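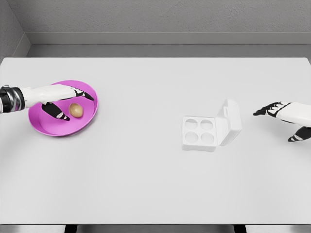
Refinishing a white tabletop in a rented meeting room: what does the lease require?

Posted in Clembridge Tenant and Property Help, 11/5/20

Our association rents a ground-floor room in the Azimi Building for classes and member meals. The lease states that furniture supplied by the landlord must be returned "in the condition received, fair wear excepted." One of the supplied tables, a white one, has developed a dull patch where serving dishes were set down over the past year. A local firm, Tondari, has quoted $176 to sand and recoat the top. I would like to know whether we are obliged to pay for this work, whether we need written permission before it is done, and whether the cost may be taken from the deposit. The lease ends in January. The table was not new when we moved in, but no inventory was signed at that time.

Samuele Cocco

Adesuwa Ibrahim
Member for 5 years

You should not authorize any work until the landlord has agreed to it in writing. A recoated surface is an alteration, even when it is an improvement, and a tenant who alters supplied furniture may be held responsible if the color or finish does not match the rest of the set.

On the matter of cost, a dull patch from ordinary use of a table is commonly treated as fair wear. Burns, deep scratches and stains from chemicals generally are not. The missing inventory matters a great deal. Without a signed record of the table's condition at the start, the landlord may find it difficult to show that the mark appeared during your tenancy. I would recommend the following steps.

Write to the landlord, describe the mark, and ask whether any action is expected.
Attach the Tondari quote for information only, and state that it is not an offer to pay.
Request a joint inspection at least 4 weeks before the lease ends.
Keep copies of all replies.

Rules on deposits differ from one state to another and are often looser for commercial leases than for homes. Please read the deposit clause itself before relying on general advice, including mine.

Sturen Office Supply
New member

We advise customers to use placemats. A mild cream cleaner will sometimes remove a dull patch completely. Please test it on the underside first.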